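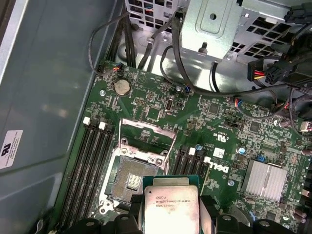
Buying a Used Office Computer: Questions We Get

Maritza Cáceres answers most of these at the Kotlow repair counter. Beca Mostyn rewrote the parts about warranties in June after too many people misread the old version.

Are used office computers really as good as new ones?

Some are. The claim you'll see in listings is that an old business workstation "outperforms" a new budget desktop, and the seller usually has one benchmark to prove it. Ask which one. A machine with a lot of processor cores can post a fine score in video rendering and still feel slow opening a spreadsheet, and most people open a lot more spreadsheets than they render videos.

For email, web browsing, bookkeeping and school work, a decent used business machine with a solid state drive is plenty. We sell them and we use them ourselves. We just don't believe the part where you get a thousand-dollar computer for the price of a pair of shoes.

What does "refurbished" mean?

Whatever the seller wants it to mean. We've seen it used for machines that were stripped, cleaned, tested and given a new drive, and we've seen it used for machines that were wiped with a damp cloth. Ask for a list of what was tested and what was replaced. If the answer is "fully tested to the highest standards," you haven't been given an answer.

Is "Grade A" better than "Grade B"?

It's usually prettier. Grades mostly describe the case: scratches, dents, sticker residue. They say little about the fan bearings or how many hours are on the drive. Every seller writes their own scale too, so one shop's B can be nicer than another shop's A. If the computer is going under a desk, buy the scratched one and keep the difference.

The listing says "Xeon." Is that an upgrade?

It's a family name. Xeon processors were made for workstations and servers, and there have been a great many of them over a great many years. Some are quick. Some were modest on the day they shipped. A listing that says "Intel Xeon, super fast" with no model number is hiding something or was written by someone who didn't look. Get the full model, including any "v2," "v3" or "v4" on the end, which tells you the generation.

Also check the power draw. A few dollars a month on the electric bill will eat a bargain slowly.

Will it run the current version of Windows?

Check this yourself before you pay. Plenty of older machines aren't on the official support list, and there are ways around the check that sellers are happy to use. The computer then arrives running the new version and everything looks fine. Whether it keeps getting updates is another matter, and the seller won't be around when you find out. If a machine isn't officially supported, we write that on the tag. Linux is a reasonable choice for some of these, if you're willing to learn it.

Can I put a better processor in later?

Maybe. People ask this as if it were a sure thing. The chip has to fit the socket, the board's firmware has to recognize it, the power supply has to carry it and the cooler has to keep up. Big brand office machines often use their own board layouts and power connectors, so a part that works in a home-built computer may not work in yours.

Buy the processor you need to begin with. If you do swap one, look up the exact model of your computer and find someone who has done that exact swap. "Should work" in a forum post from a stranger isn't evidence. Keep your fingers off the contacts, don't force anything, and put on fresh thermal paste.

What upgrades are worth the money?

A solid state drive, if it doesn't have one. Then memory, if you're short. After that we get doubtful quickly. We had a customer who put 844 dollars of parts into an old tower over the course of a winter — a bit here, a bit there — and ended up with something slower than a new machine at 900. He enjoyed himself, so fine, but he came in asking how to save money.

Do I need a cleanup or tune-up program?

No. Names come and go. Prestent was the one everybody brought in last spring, and it reported 4,000 "issues" on a computer we had set up that same morning. We uninstalled it. Windows has the tools to clear out old files and stop programs from loading at startup, and they don't cost anything.

What about the extended warranty?

Read it first. All of it. The Mamitari plan that several online sellers offer excludes "wear items," and when Beca asked for a list of wear items she got back fans, drives, batteries, ports and hinges. What's left is mostly the parts that don't break.

Our own coverage is 3 months, parts and labor, on anything we sell. It doesn't cover drops, spills or lightning. We'd like to offer longer, but we don't know what shape a used machine will be in a year from now and neither does anyone else selling them.

Is there anything left on the drive from the last owner?

There shouldn't be. Business leasing companies generally wipe drives before they sell, and some pull them out entirely. Smaller sellers vary. We wipe every drive that comes in, whatever the paperwork says. If you bought elsewhere and find somebody's payroll folder, don't go through it. Erase the drive and do a clean install of Windows, which you should do with any secondhand computer anyway.

Do you price match?

Sometimes. Bring the listing, with the full model number and the return policy showing. We won't match an auction, a "parts only" unit or a price that turns into a different price at checkout.

Do you buy old computers?

Yes, but lower your hopes. What you paid in the first place has no bearing on it, and the asking prices you see online are only asking prices. Look at what things sold for. We can give you a figure at the counter while you wait. If it's worth nothing we'll say so and take it for recycling at no charge.

Can I trust online reviews of a seller?

Read the bad ones, and read how the seller replied. A page of five-star reviews that all mention fast shipping tells you about the shipping. Look for reviews written months after the sale, when things have had time to fail. Hjaltadóttir, the wholesaler we buy most of our stock from, has a fairly middling rating, mainly over slow replies. In our dealings the machines have matched the descriptions, and when one didn't, they took it back.

What should I check on the day it arrives?

Plug it in and use every port. Play a sound. Compare the memory and processor shown in system settings with what the listing promised, and take a screenshot if they differ. Let it run for a few hours with the lid on and listen to the fans. Do all this while you can still return it. Hang on to the box until you're done.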